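Hi Renu,

October's update, a little longer than last time because there's more to tell. Grab a coffee! I'll go through the recordings first, then the people, then the money, and I've put the things I need from you near the end.

## Where we are with the recordings

We're at 2,332 saved demonstrations on the Rimholm project as of this morning. You'll remember I was nervous about the pace over the summer, and I'd say we've mostly caught up. The last stretch has gone quicker than the first one by a mile, and most of that comes down to Lilla getting really good at the controls. She can run both arms at once and hold a conversation, which I still can't do (I have to stop talking and stick my tongue out a bit).

By "saved" I mean the ones that passed the check afterward. Umesh watches every one back at double speed and throws out anything with a drop, a long pause or a grip that slides. He's strict. I've argued with him over a few and lost every time. The rule we settled on is that a small fumble can stay in if the operator fixes it smoothly, because we'd like the arms to learn how to recover too. If the operator stops to think for ages, it goes.

The small stuff is pretty much done. Folding, sorting, putting things into baskets and taking them out again — we have plenty of that and I don't plan to record more unless Khasawneh asks for it when they train the next version. Their feedback on the last batch was good, with one complaint: too many of our demonstrations start from the same spot. Fair enough. We now shift the starting position and angle between takes, and Shivam wrote a little script that tells the operator where to put things so we don't fall back into habits.

## Big objects, finally

So most of this month went to luggage. I know it was listed as a stretch goal in the original plan, but the Trorkesdale folks have brought it up on every single call and I think they're right that it's the more useful skill. A hard suitcase is a pain to handle by remote control. It's smooth, it's wide compared with the grippers, and if you push in the wrong place the whole thing swings around on you.

We tried starting with both arms on the case together, and it was a mess. The two grippers fought each other, and the operator couldn't feel it happening through the handles. What works better is one arm taking hold of the shell near an end while the other waits nearby, and then bringing the second one in once the first has a steady grip. It's slower but the takes are much cleaner, and Umesh has been throwing out far fewer of them.

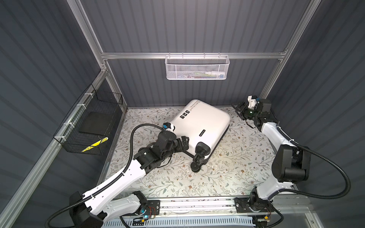

*Suitcase work in the cell: left gripper on the shell, right gripper open and standing by.*

The wrist cameras have been more help than I expected. When you're driving an arm you can lose sight of your own fingers behind the shell, and the wrist view is all you've got for the last bit of the approach. Lilla says she hardly looks at anything else once she's close. I'd like to move the operator's screen so the two wrist views sit side by side at eye level; right now they're stacked and people mix up left and right. I did it twice in one afternoon and I built the thing.

What we can't do yet is stand the case up on its wheels in a way I'd be happy to show anyone. We got 4 clean takes of it out of 23 tries, and all four were Lilla's. Waqas thinks the trouble is the lag between the handle and the arm, which you barely notice on small objects but which makes you overshoot when there's some weight moving. He's got an idea for smoothing it and I've told him he can have the cell to himself for a few mornings to try it out. If it helps, we go again with all the operators. If it doesn't, I'd suggest we hand over the sliding and turning takes as they are and treat standing it up as next quarter's job.

## People and training

Shivam started as a part-time operator and is already useful. It takes a new person some 16 hours on the controls before their takes are worth keeping, and he got there right on schedule. Our training notes were pretty thin, to be fair to him, so he's been rewriting them as he goes. The new version begins with a long stretch of just moving one arm around with nothing in the cell, which sounds boring and is, but he swears by it.

We also changed the shifts. People were driving the arms for two hours at a time and the last half hour was mostly junk. Now it's forty minutes on and then a swap, with the person coming off doing the labels. Everybody's happier and my wrists have stopped complaining.

## Money and kit

Spending is on plan. The one surprise was cables. The big loops that run along the arms get a lot more bending on the suitcase work than they did before, and I'd like to have a spare set on the shelf so we aren't stuck waiting on a delivery. It fits inside the repair line, so I'm only letting you know.

The storage bill is creeping up too. Full-length video from every camera adds up fast, and I've asked Visthorpe for a quote on a cheaper tier for the rejected takes. I don't want to delete those. Umesh has tagged each one with why it failed, and Khasawneh have already asked if they could see them.

## What I need from you

- A yes or no on moving the standing-up task to next quarter if Waqas's fix doesn't pan out.
- Your okay to share the rejected takes with Khasawneh. I think the agreement covers it, but the wording is vague and I'd feel better with it in writing.
- A slot for a visit, if you still want one. Mornings are best, and you're welcome to have a go at the controls yourself — Lilla has offered to coach.

Next up for us is more luggage, from more starting angles, and getting Shivam onto two-arm takes. I'll send the new totals along with the storage quote once I have it.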